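The Mistwood Valve Challenge

The Mistwood Valve Challenge is a student robotics contest run entirely in simulation. Teams write the control program for a robot arm that has to turn a handwheel on a virtual piping panel, and the program gets scored over a batch of runs. I've been hanging around it since my own student days, so I'm going to tell it the way I remember it (corrections welcome!).

It grew out of an evening class called Preravham, where the final project was always some kind of pipe job. One year the class and the Panagiotou robotics club decided to share a panel and compare scores, and the name Mistwood came from the panel file. The first proper round was held on September 9, 2023, with 20 entries.

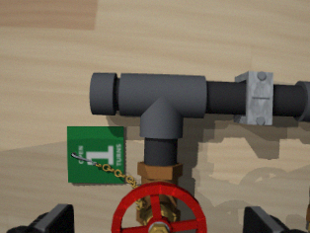 Panel render shared by Apostolos Sarantis
Former entrant, now page editor for the contest wiki

The panel has gray and black pipe mounted on wood, with a red handwheel on the valve and a green tag chained next to it. The tag says OPEN 1 TURNS, and yes, everybody quotes the grammar. Teams get the panel in advance, but the starting position of the arm changes a little from run to run, so you can't just play back one good recording and go home.

A full entry is 40 runs. You get points for the amount of turn, lose points for bumping the pipework, and lose a lot for pulling on the chain. The best total so far is 2,633, by a team called Rida, and I still think their approach was kind of brilliant - they let go of the wheel often and took small bites, when the rest of us were trying to do it all with one big twist of the wrist. Our arm ran out of wrist every single time.

Most teams have 2 to five people. One person usually ends up living in the grasp code, and somebody else gets stuck with the log files (that was me). Beginners tend to come in with a script that has fixed waypoints and then move on to learned policies after a round or so. Both are allowed, and both have placed well. 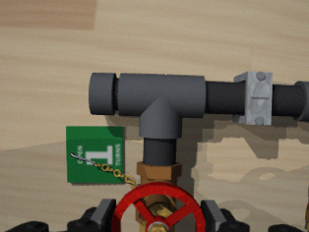

Do I need a real robot to enter?
All of the scoring is done in the simulator, so a decent laptop will get you through. A few clubs try their code on hardware afterward, but it doesn't count toward the total.

The second round moved to October because the first one landed right on top of everyone's move-in week. The rules stayed mostly the same, apart from a time limit on each run, which people complained about for a while - me included. Old entries are kept with their code and scores, and new teams are free to start from any of them as long as they say which one they used.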